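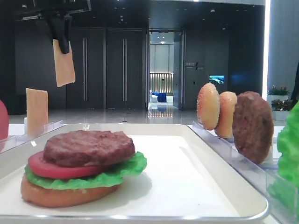 Windo opens its burger teaching kit to outside labs and schools

WIMETSIDE, Sep 2, 2023 – Windo today released Skarkow, a teaching kit for robot arms built around a job most people can do half asleep: stacking a hamburger. The kit includes the toy food, the clear racks, the tray, the remote control software and a starter set of 387 recorded runs, all of them driven by human operators. Orders open now. Shipping to follow in the order recieved.

No code needed for the teaching part. An operator sits down, takes the controls and builds the burger through the arm. Bun, lettuce, tomato, patty, cheese, top bun. The software keeps the arm positions, the gripper opening and the camera video on one clock, and files the whole thing as a single run. Then the tray is cleared, the racks get loaded again, and off it goes for another.

Why a burger

Because the pieces are awkward in different ways. A patty is thick and easy to grab. A slice of cheese is thin, stands on edge in its holder, and has to be pinched along the top, lifted straight up and then laid down flat. That last part is where new operators slow down. Lettuce has a frilly edge that hides where the bun is. Buns are round and don't like to be squeezed off center. And the order matters – get a layer wrong and the run is marked as a miss, but kept.

Misses stay in the starter set, labeled. Early users asked for that during testing in August. Clean runs alone gave them arms that did fine until the first slip and then had no idea what to do next.

Two ways to teach

Skarkow supports 2 ways of showing the arm a task. The first is remote control, with the operator moving a small leader arm at the desk while the working arm copies it. The second is by hand. The arm goes slack, a person takes hold of it near the wrist and walks it through the motion, and the gripper opens and closes with a foot pedal. Both save to the same file format so runs can be mixed.

Windo recommends remote control for the cheese and the tomato. Hand guiding is quicker for teaching where the racks are, and for people who have never touched an arm before it is a much easier first ten minutes. Hands do end up in the video, though, so plan camera placement before starting a long session.

What's in the box

One white tray with raised rim
Clear holders and racks, slotted, for standing the pieces upright
Model food: buns, lettuce, tomato, cheese, patties
Spare cheese, 3 slices
Leader arm and foot pedal
Mounting plate for one fixed camera (camera not included)
Software license, three years
Starter set of recorded runs, by download

The working arm is sold seperately. Skarkow runs with Windo's own overhead arm, and a list of other supported arms is on the product page. Two-finger grippers only at this point. Suction is being looked at, no date.

On training

The kit records and replays. It also exports runs for use with common training tools, but Windo does not ship a finished burger-making model and makes no promise about how many runs a given lab will need. That depends on the arm, the lighting, how steady the operator is and how much the racks get shuffled between runs. Advice from our side: move the racks. A little, often. Arms taught with everything parked in one spot tend to learn the spot.

Same goes for backgrounds. Plain walls are fine to begin with, but record in the room where the arm is going to work if at all possible, lights and shiny floors included.

Schools and Escobar

A classroom version, Escobar, comes later. Smaller rack, slower top speed on the arm, shorter lessons, same food pieces. It covers hand guiding first and adds remote control in the later lessons. Schools that want to try it early can write to the address below. Places are limited and go to those with a supervised lab space.

Availability

Skarkow can be ordered direct from Windo. Current Windo arm owners get the software as a free update and only need to buy the food and rack set. The starter set is free for all registered users, and a sample of it can be downloaded without an account.

About Windo

Windo makes robot arms, grippers and teaching software for labs, schools and small workshops. Based in Wimetside.

Press contact

Windo press desk, Wimetside. High-res pictures and the full parts list on request.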